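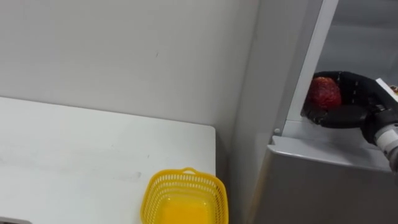 How long does an apple stay crisp on the kitchen counter?

A week in a warm room, if it was crisp when you bought it. In the refrigerator, in a bag, the same apple can last a month or two, though by then you will have stopped thinking of it as food and started thinking of it as something that lives behind the mustard.

I have been that person with the mustard for most of my adult life. I buy apples the way other people buy gym memberships. So this spring, with last fall's crop getting old and the new one still the size of a marble, I went to Grurngate, where the hills are covered in apple trees and the people who own them have strong opinions about my refrigerator.

Candura is an orchard of 547 acres on the north side of town. It sells fruit all year, although the trees only hand it over for a couple of months. The rest of the time the apples come out of the cold rooms behind the packing shed, where the air is kept just above freezing and most of the oxygen has been taken away. An apple goes on breathing after it is picked. It uses up its own sugar and acid, softens, and gives off a gas called ethylene that tells every fruit nearby to hurry up and do the same. Take away the warmth and the oxygen and it slows down to something like a nap.

The rooms are sealed after harvest and opened one at a time. I was there on 23 May 2023, when they broke the seal on a room of 900 bins, and I had hoped for a hiss, or fog. What I got was a man in a fleece reading a dial for a long while and then going off to find a forklift. The apple he handed me had been picked in October. It was loud. I ate it in the parking lot and felt slightly cheated that it was so good.

The variety was Jistemura, which you have probably not met unless you live within driving distance. It's a late apple, thick-skinned and so sour at picking that the crew won't eat them. By February the sourness has backed off and there is something a little like pear behind it. Growers call this a keeper. Before cold rooms, a farm family planned its year around keepers, and put up with months of an apple nobody liked much in order to have one at all in March.

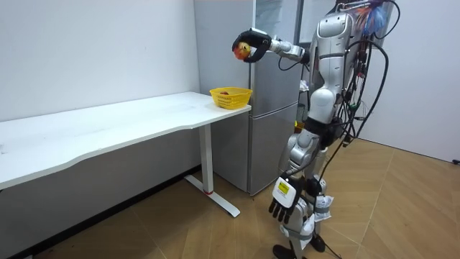
The early apples are the other kind. They ripen in August, taste wonderful for nine days, and turn to wet sand. A good half of the disappointment people feel about apples comes from treating an early one like a late one. It was never going to make it to Halloween, and leaving it in a pretty bowl next to the bananas, which pour out ethylene like a tailpipe, is no kindness either.

At Turunen, the grocery on the main street of Grurngate, the produce department has tried to help. Each bin has a card that says when the apple was picked and what it's good for. The picking dates lasted one season. Customers would read "October," look at the calendar, and put the apple back as if it had been rude to them. Then they would walk over and buy cheese that was 2 years old. The cards now say "crisp" or "baking," and sales have recovered.

I came home with a list of rules and a box of fruit packed 224 to the layer of my guilt, or so it felt carrying it up the stairs. The rules are short. Keep apples cold, in the drawer, in a bag with a few holes so they don't shrivel. Keep them away from the lettuce, which takes ethylene badly and goes brown at the ribs. Don't wash them until you want one. Go through the drawer now and then and take out anything bruised, because the saying about one bad apple is just storage advice that got promoted.

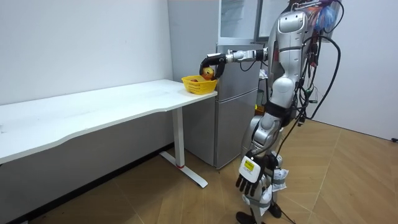
Then there is the matter of what to do with the ones you find too late. A soft apple is no good for lunch, but it is fine in a pan with butter, and the Candura people swear by grating one into pancake batter. Mealy ones make a decent sauce, provided you add lemon and stop expecting chunks. Wrinkled ones are often sweeter than they were when you bought them. I tried one over the sink with the lights off, out of respect, and it tasted like cider.

The orchard expects to empty its last room in June. After that the shed closes until the early apples come in, and I have already been told how many of those to buy, which is four.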